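The Dog at the End of Visley Road

The first thing Tsion Nigatu noticed about the dog was that he would not look at the biscuit. She had driven 104 miles with a bag of good ones on the passenger seat, the kind with liver in them that made the whole car smell like somebody's lunch, and she had pictured this part many times on the way – the door of the shelter office opening, the dog trotting out, the biscuit, the friendship. And now he was sitting against the leg of the woman who ran the place with his gray chin lifted, looking past Tsion at the parking lot.

"He does that," said Hamdia Gebru. "He's listening for a truck."

"What kind of truck?"

"Any kind, these days. It used to be a particular one."

His name was Kassa. He was nine, or they thought he was nine, and he had the shape of a hound down to the knees and then the feet of something much bigger, as if he'd been finished off in a hurry with whatever was left in the box. His ears were soft and brown and one of them had a notch in it. He had belonged to an old man who delivered hay, and when the old man moved in with his daughter in the city there was no yard and a landlord who said no, and so Kassa had come to the shelter in May, riding up front like always, and the truck had gone home without him.

Tsion put the biscuit down on the floor between them, in case he wanted it later, and signed where Hamdia told her to sign. There were a great many places to sign. The tag they gave her had a number stamped on it, 2,502, and Hamdia said that was how many animals had gone through the door before they ran out of the old tags and started on the new ones, so he was one of the last of the old kind. Tsion liked that. She had never been among the first or last of anything.

He rode home lying down, which Hamdia had said he wouldn't. Somewhere past the grain elevator at Staltent Tsion reached over and put her hand on his side and felt it go up and down, and he let her, though he kept his face toward the door. When she stopped for gas he sat straight up and watched a flatbed pull through the far lane, and he watched it all the way out to the highway, and then he lay down again with a sigh so long and so human that the man at the next pump laughed out loud.

The house on Visley Road had been her aunt's, and it still had her aunt's curtains and her aunt's cat. The cat's name was Elero. She was black and round and very old, and she had lived through two dogs already and had opinions about a third. When Kassa came in, smelling of liver and highway, Elero was on the back of the sofa. She stood up, stretched one leg and then the other, and walked down the whole length of the sofa and across the rug to where he was standing, and she sat down in his water bowl.

She sat in it for quite a while. Kassa looked at her, and then he looked at Tsion, and it was the first time he had really looked at her at all.

"I know," said Tsion. "I'll get you another one."

So that was the first evening. He drank from a mixing bowl, and he slept by the front door with his nose against the crack at the bottom, where the air came in. Tsion had bought him a bed, a big blue one with sides, and she dragged it from the living room to the hall so that it touched his back. In the morning he was still on the floorboards and Elero was in the bed, taking up one small corner of it with the rest spread out around her like a lake.

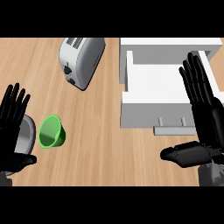 Breakfast things, with a toaster and a green cup.

Tsion was not a person who gave up on breakfast. She believed that nearly anybody could be won over between seven and eight in the morning, when they were hungry and hadn't had time to build up their defenses, and she went about winning Kassa the way her aunt had gone about winning her, the summer she was eleven and homesick and wouldn't come out of the back bedroom. Her aunt had never knocked. She had just made toast, slice after slice of it, with the kitchen door propped open, and talked to the radio, and by the third day there was a girl at the table eating it.

Tsion made toast. She propped the door. She didn't have a radio so she talked to the cat, who was a good listener as long as there was butter in it for her. She told Elero about the gutters, and about the trouble with the lawn mower, and about the nice young man at the bank who had called her ma'am so many times she'd started to feel like a battleship. Out in the hall she could hear toenails. They came three steps closer and stopped. She didn't turn around. She broke the crust off her second slice and let it hang down from her hand beside the chair, the way you might if you had forgotten you were holding it, and went on about the bank.

It was four mornings before he took it. He took it so gently that she wasn't sure, and when she looked down her fingers were a little damp and there was no crust in them, and Kassa was already back in the hall with his tail going once, twice, against the coat closet.

After that they had a kind of a schedule. Toast, and then a walk down to where the pavement quit, and then back along the ditch because he liked the ditch. He would stop at the mailbox every time and stand with his head up. A lot of trucks used Visley Road, more than she had ever noticed when she was only a person living there by herself. There was the propane truck, and the one with the rattling ladders, and the school district's, and a little white pickup that belonged to the folks who kept bees. He listened to every one of them from the time it was only a hum until it had gone over the hill. She learned to stand still and listen too. She'd thought at first that she would break him of it, and read up on how, with clickers and bits of cheese. But it seemed to her a poor way to treat somebody, to take away the thing they were listening for because it made you sad to watch.

She called Hamdia about it one evening, with the dog asleep in the hall and the cat asleep in the dog's bed.

"Is there any way to get hold of the old man?" she asked. "I don't mean to give him back. I just mean, would he like to know?"

There was a pause, and the sound of a good many dogs on Hamdia's end.

"I've got the daughter's number," Hamdia said. "I always thought somebody might ask."

He came out in the first cool weather. The daughter drove, but it was his truck they came in, because he had insisted, and the daughter told Tsion afterward that she'd ground the gears through every town on the way and he had not said one word about it, which must have cost him. Tsion was on the porch shelling beans. Kassa was beside her on the step with his chin on his enormous feet, and she saw his head come up before she heard a thing.

He didn't bark. He stood up slowly, because his hips were stiff in the afternoons, and he walked down the steps and out along the drive to the mailbox, where he sat. The hum got louder, and there was a clunk in it, and a whine on top of the clunk, and by the time the truck came over the hill he was shaking all over from the notch in his ear on down.

Tsion stayed where she was with the beans in her lap. She had told herself she would. She watched the old man get the door open and get one foot on the ground, and then she couldn't see much of him for dog, and then she couldn't see very well in general and had to use her apron.

They stayed through supper. The old man ate two helpings and told her which ditch plants to watch for, and that Kassa was ten, as a matter of fact, and was scared of balloons, and would do anything in this world for a piece of cold potato. Elero sat on his hat. When it got late the daughter looked at her watch and looked at her father, and everybody went quiet, and the old man bent down with one hand on the table and said something into the good ear that Tsion didn't try to hear.

Then they were out on the drive in the dark with the headlights on, and the engine caught, clunk and whine, and the truck backed around by the beans and went off up the hill. Kassa stood at the mailbox and listened to it. He listened until there was nothing left of it that Tsion could hear, and then, she supposed, he listened to the part that only he could. The crickets were going. She had brought a sweater out with her and she put it on and waited, as she was used to doing.

After a while he turned around and came up the drive and went past her into the house. She heard his toenails in the hall, and a short conversation of the kind that has hissing in it, and then the creak of the big blue bed. When she got in and switched on the lamp he was lying in it with his feet hanging over the side, and the cat was pressed up against his stomach looking furious.

"The month after next," Tsion told him, hanging up her sweater. "He said they'd come for Thanksgiving if the truck holds out. I'll have to learn to do a pie."

Kassa opened one eye. She went and got him a piece of potato.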